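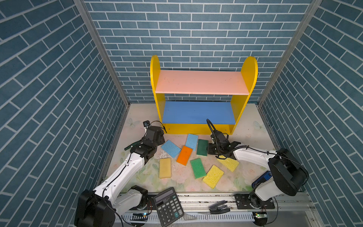 Larby 家庭活动室新开“收拾角”,小朋友用彩色海绵学习整理

Larby 镇消息:位于 Baxter 街的 Harnusero 家庭活动室,从十一月开始增加了一个小的区域,名字叫“收拾角”。在这个区域里,孩子可以练习一件每个家庭每天都要做的事情:把地上的东西放回架子。

收拾角的面积不大,三面有墙,墙上贴的是蓝色砖块图案的墙纸,砖块之间有白色的线。墙角有银色的铝柱。地上铺了一张浅奶油色的垫子,垫子上印着颜色很淡的花和叶子,还有浅蓝色的蝴蝶。靠着后面的墙,放着一个儿童用的木架子。架子两边的侧板是明亮的黄色,上面做成半圆的形状。中间有两块板,上面一块是粉红色,下面一块是蓝色。

孩子们整理的东西是厨房里用的海绵,有蓝色、橙色和绿色等颜色。每次活动开始以前,工作人员把海绵散放在垫子上,架子是空的。活动结束的时候,海绵应该在架子上。怎么放,由孩子自己决定。

这个区域属于一个叫 Curnorar 的计划。Curnorar 是活动室自己的计划,内容是请家长和孩子一起做简单的家务。去年这个计划主要教孩子摆桌子和叠毛巾。据活动室介绍,去年全年一共有 1612 人次参加,其中一部分家庭每个星期都来。今年的计划增加了“收拾”这个题目,原因是家长在意见表里最常提到它。

意见表是在夏天发的。活动室请家长写出在家里最难请孩子做的一件事,一共收回大约 358 张。写“睡觉”的人很多,写“刷牙”的人也不少,可是写“收玩具”的人最多。有一位家长在表上写道:“我的孩子很愿意把东西拿出来,放回去的时候他就说他累了。”另外一位家长写,她每天晚上自己收拾,这样比较快,但是她知道这样不太好。

为什么用海绵,没有用玩具,活动室也做了说明。开始的时候他们试过积木和小汽车,但是孩子拿到小汽车以后就开始玩,收拾的事情很快就忘记了。后来有一位工作人员从厨房的柜子里拿来海绵,孩子们很有兴趣,也没有人争。海绵很轻,掉在地上没有声音,孩子的小手也容易抓住。它们还有不同的颜色,可以用来分类。

活动室现在有几种不同的做法。第一种最简单,孩子把海绵一块一块拿起来,放到哪一层都可以。第二种是按颜色分,比如蓝色的放在下面的蓝板上,其他颜色的放在上面的粉红色板上。有的孩子自己想出别的办法,比如把颜色深的放一层,颜色浅的放另外一层。垫子上的绿色海绵有深有浅,所以也常常有讨论:深绿色和草绿色算不算一样的颜色?工作人员一般不回答这个问题,他们请孩子说出自己的理由。

还有一种做法是给年龄大一点的孩子准备的。海绵可以平着放,也可以立起来放,也可以一块叠在另外一块的上面。孩子要先想一想,怎样放才不会倒。叠得太高的时候,海绵会滑下来,然后孩子就重新开始。带有擦洗层的海绵比较硬一点,有些孩子发现把它放在最下面比较稳。

架子的高度是按照小孩子的身体选的。两层板都不高,孩子站着可以够到上面的粉红色板,蹲下来可以够到下面的蓝色板。活动室说,在普通的家里,柜子常常是给大人用的,孩子想放东西也放不上去,或者放上去以后自己看不见。一个低的架子对收拾有很大帮助。这样的架子不需要很贵,旧的也可以,只要边上是光滑的,并且放得稳。

墙纸的选择在活动室里有过一些不同的意见。有人觉得砖块的图案太多,孩子会看花眼睛。也有人觉得白墙太像医院。最后选了蓝色的砖块图案,因为黄色的架子放在蓝色的前面看得很清楚。孩子们对墙纸的意见比较少,他们对垫子上的蝴蝶意见比较多。有几个孩子坚持不能踩蝴蝶,也不可以把海绵放在蝴蝶上面。这条规则是孩子自己定的,工作人员没有写在墙上,但是大家基本上都遵守。

收拾角上午和下午都开放,上午十点开门,下午四点关门,中午休息。活动室建议每次只有 2 到 3 个孩子同时使用,再加上他们的家长。人多的时候请在旁边的长椅上等一下。长椅旁边有图画书,可以随便看。进入垫子以前要脱鞋,请给孩子穿防滑的袜子。饮料和食物请留在外面的桌子上。

家长在活动里做什么,这也是很多人问的问题。活动室的回答是:坐在旁边,尽量少说话。如果孩子停下来,家长可以问一句“下一块放在哪里”,然后等一等。工作人员注意到,家长等的时间常常太短。孩子刚刚拿起一块橙色的海绵,还在看架子,家长已经用手指给他看位置了。所以门口现在放着一个沙漏,家长可以拿着它,沙子流完以前不要帮忙。有的家长开玩笑说,这个沙漏对他们比对孩子更难。

有一位祖父带着孙女来过几次。他对记者说,第一次的时候孙女只放了一块蓝色的海绵,就去看书了,他觉得白来了。第二次她把所有的蓝色都找出来,放在一起,其他的还是留在地上。“我想叫她继续,但是工作人员请我不要叫。”他说,现在她在家里吃完饭会把勺子放回盘子里,别的东西还不行。

也有家长提出批评。一位母亲认为,孩子在活动室收拾得很好,回家以后和从前一样。她觉得海绵和真的玩具差别太大。活动室承认这个问题存在。为此,他们准备在冬天增加一次家长谈话,题目是在家里怎样给东西安排固定的地方。谈话免费,大约一个小时,孩子可以同时在隔壁的房间画画。时间还没有最后决定,会贴在门口的板上。

另外一位家长问到卫生的问题。活动室回答,这些海绵只用于活动,不用来洗碗,也不和厨房里的海绵放在一起。它们定期清洗,晾干以后再拿出来。如果孩子把海绵放进嘴里,请告诉工作人员,他们会换一块。很小的孩子喜欢咬东西,所以两岁以下的孩子请由家长抱着看,暂时不参加。

对于想在家里试一试的家庭,活动室有一些简单的建议。开始的时候东西要少,几块海绵或者几双卷好的袜子都可以。架子或者盒子要先空出来,让孩子一眼看到有地方可以放。每次的时间不要长,最好固定在一天的同一个时候,例如晚饭以前。孩子放好以后,请大人不要马上重新摆。歪的、倒着的都没有关系,过一天再说。

颜色分类的游戏也可以在家里做,但是活动室提醒,不是每个孩子都喜欢按颜色分。有的孩子喜欢按大小,有的孩子喜欢排成一条长线,一直排到门口。有一个男孩把海绵都立在架子的前面,说它们在等公共汽车。工作人员让它们等了一会儿,后来男孩自己让它们“上车”,也就是放上了架子。

收拾角的布置花费不多。木架子是 Harnusero 以前就有的,从前放在走廊里,上面放孩子的帽子。垫子和墙纸是今年买的。墙纸由工作人员在晚上关门以后贴好,花了两个晚上,第一个晚上有一张贴歪了,需要撕下来重新贴。

Curnorar 计划下一步还想做一个关于洗衣服的区域,让孩子给袜子找到另外一只。地方还没有找到,现在考虑的是靠近窗户的一边,可是那里冬天比较冷,要先看看暖气能不能修好。活动室也欢迎居民送来干净的旧袜子,颜色越多越好,单只的也收。袜子可以放在 Baxter 街入口里面的纸箱里,请洗过以后再送来。

参加收拾角不用报名,也不收费。团体,例如幼儿园的班级,请提前和活动室联系,因为地方小,需要分组进去。带婴儿车的家庭请走侧门,正门有台阶。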